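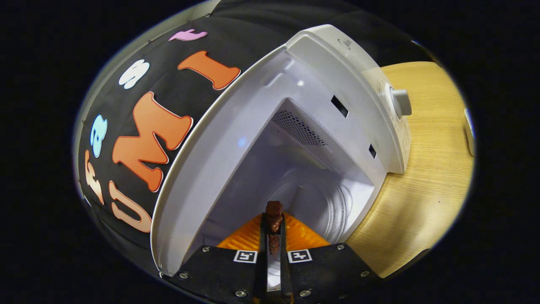 Subject: Re: [stuvdale-kitchens] microwave trays with ridges, worth it?
From: Paloma Whitfield
To: stuvdale-kitchens list
Date: Friday, December 30, 2022

Hi Areeba and all,

On the tray question, Areeba Talpur wrote:

> Does anyone here use one of those ridged trays in the microwave?
> My sister-in-law swears by hers for leftovers, but mine made the
> sausages go rubbery and I'm about ready to give it away. Also, do
> you put it on the glass plate or take the plate out first?
> Areeba

Don't give it away yet! I've had an orange one since November and I use it most days now, mainly for small stuff – leftover meat, a couple of sausages, whatever's in the box at the back of the fridge. The glass plate stays in. I tried it once without and the tray just sat there and heated on one side.

For the rubbery thing, I'd look at your power setting. Mine is a plain white microwave with a dial (which I love) and if I leave it on full I get shoe leather every time. Half power, 20 seconds, turn the pieces over, then another 20. Anything with a sticky glaze needs even less, and please put a paper towel over it or you'll be scrubbing the ceiling of the thing like I was on Tuesday.

Lay the pieces across the ridges and leave gaps between them. I used to line them up in the grooves because it looked tidy, and they sat in their own fat and came out soggy underneath. Uzma Tanoli told me to turn them sideways and she was right, as she usually is about food.

Cleaning is the annoying part. Soak it right away, then an old toothbrush between the ribs.

Sadia, did you ever find out if yours can go in the dishwasher? I've been too chicken to try.

Paloma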